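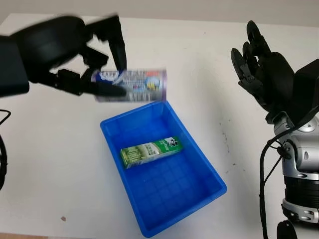 Home | Guides | Old Houses | Archives and Records | Contact

Category: Local Heritage, How-To

Sep 30, 2024

How to research the history of an old building and write its file

When our heritage group in Fletomden began to make files for the old buildings of the town, I did not know how to do it. I am not a historian, and English is my second language, so the old deeds were hard for me in two ways. After two years I have a method which works well, and I write it down so that other members can use it. My example is the Wieser house on the mill road, the first file I finished.

Step 1. Fix the address and the lot number

Street numbers change. The Wieser house is now number 40, but before the road was made wider it had the number 168. If you search only under the present number, you will find the papers of a different house. Go first to the county land office and ask for the lot number, and write it at the top of each page of your notes. The lot number also can change when land is divided, but this happens less often and the office keeps a record of it.

Step 2. Go backward through the deeds

Start with the owner of today and go back one sale at a time. Each deed normally names the seller, and then you look for this seller as a buyer in the older index. For each deed write down:

- book and page number
- date of signing and date of recording (they are often not the same)
- names of both sides, spelled as in the deed
- price, if it is given
- any building which is mentioned

Do not correct the spelling of names. I found Wieser, Wiser and Weisser for the same family, and if I had corrected them I would have lost the chain later.

When the price jumps strongly between two sales, it can be a sign that a house was built between them. The Wieser lot was sold for 98 dollars and the next time for 1,054 dollars. It is not a proof, because the second sale could include other land. Compare the size of the lot in both deeds before you write anything about it.

Step 3. Look at tax lists and maps

Tax lists show the value of buildings year by year. Look for the first year in which the lot has a building value. After this, compare with the maps. An old map tells you that something stood there, but it does not tell you if it is the same house. Check the outline, the position to the road and the distance to the neighbor.

In my case the map showed a house with a small wing on the north side. The wing is not there today. In the cellar I could still find its foundation wall, so I could accept the map.

Step 4. Read the newspapers

Search the family names, the street and also the trade of the owner. The Gasen brothers, who bought the house from the Wieser family, had a harness shop, and I found much more under "harness" than under "Gasen". The scanned text has many mistakes, so try with one letter wrong. Note the page and the column, not only the date.

Step 5. Visit the building

Ask the owner for permission in writing. I prefer to go in February, when the trees have no leaves and the roof can be seen from the road. Bring a tape measure, a flashlight and a pencil. Measure the main rooms, the thickness of the outer walls and the size of the windows. Look in the attic for saw marks and numbers on the beams.

Step 6. Write the file

Keep it short. We use four parts: location, owners in order, changes to the building, and sources. Put "probably" where you are not sure, and say why you think so. If two sources disagree, give both. Family stories are welcome, but they go in a separate paragraph with the name of the person who told them.

Save one paper copy and one digital copy. Our group uses the Erkska register, where each building has its own sheet. If you use a different list, please add the lot number anyway, so the files can be joined one day.

Next month I will add a page about reading old handwriting.

Filed under: house history, deeds, Fletomden
Share this | 12 shares | 3 comments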